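Tabellenkalkulation für Fortgeschrittene – Handout zur Sitzung 6
Thema: Pivot-Tabellen gruppieren, und was zu tun ist, wenn Excel sich weigert

Letztes Mal sind wir bei der Datei von Flornow stehen geblieben, den Lieferungen mit 162 Zeilen. Wer die Datei nicht mehr hat: Sie liegt im Kursordner unter »Übungen«, bitte die Fassung ohne Farben nehmen, die bunte ist meine eigene Spielwiese und da stimmt inzwischen gar nichts mehr.

Ihr wolltet die Lieferungen nach Monaten zusammenfassen, und bei der Hälfte von euch kam die Meldung, dass sich der markierte Bereich nicht gruppieren lässt. Eine herrlich nichtssagende Meldung! Ich habe mich in meinem ersten Job bei Werthorpe einen ganzen Nachmittag damit herumgeärgert, bis mir Paula Enache über die Schulter geschaut und auf eine Zelle getippt hat, in der »Ende Februar« stand. Als Text, mitten in der Datumsspalte.

Das ist nämlich fast immer der Grund: Irgendwo in der Spalte steht etwas, das wie ein Datum aussieht, für Excel aber Text ist. So findet ihr die Übeltäter:

Erstens: Nehmt die Ausrichtung aus der Spalte heraus (linksbündig, zentriert, alles weg). Echte Datumswerte rutschen nach rechts, Text bleibt links.
Zweitens: Wenn ihr euren Augen nicht traut, schreibt in eine Hilfsspalte =ISTZAHL(B2) und zieht die Formel nach unten. Bei FALSCH müsst ihr ran.
Drittens: Spalte markieren, Daten, Text in Spalten, zweimal auf Weiter, dann Datum und TMJ auswählen, Fertig stellen. Das repariert die meisten Fälle auf einen Schlag.
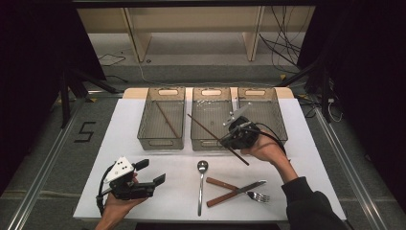 Danach die Pivot-Tabelle aktualisieren, sonst arbeitet sie weiter mit dem alten Stand (ja, das vergesse ich auch regelmäßig). Hakt es immer noch, zieht das Datumsfeld einmal aus den Zeilen heraus, aktualisiert und zieht es wieder hinein.

Noch ein Wort zu den Jahren. Wenn ihr nur »Monate« anklickt, wirft Excel den Februar aus allen Jahren in einen Topf. Bei Flornow fällt das kaum auf, bei der Clarholm-Datei bekommt ihr völlig schiefe Summen. Also Monate und Jahre gemeinsam markieren – beide müssen im Dialogfeld blau hinterlegt sein.

Nelu Vlad hat gefragt, ob man auch Zahlen gruppieren kann. Kann man! Rechtsklick auf einen Wert im Zeilenfeld, Gruppieren, dann Anfang, Ende und Schrittweite eintragen. Für die Bestellmengen würde ich 35 als Schrittweite probieren, dann bleibt die Tabelle gut lesbar. Mit leeren Zellen oder Text in der Spalte gibt es wieder Ärger, siehe oben.

Zum Üben bis zur nächsten Sitzung:
Die Datei »Vasiliu« öffnen und die Datumsspalte bereinigen. 11 Einträge sind kaputt, und einer davon ist gemein, da steckt ein geschütztes Leerzeichen drin (Tipp: WECHSELN mit ZEICHEN(160)).
Eine Pivot-Tabelle nach Jahren und Monaten anlegen, Umsatz als Summe.
Wer mag, gruppiert zusätzlich die Bestellmengen und vergleicht zwei Schrittweiten.

Schickt mir die fertige Datei bitte als xlsx und nicht als Bildschirmfoto, ich möchte in die Formeln hineinschauen können. Nächstes Mal geht es mit Datenschnitten weiter.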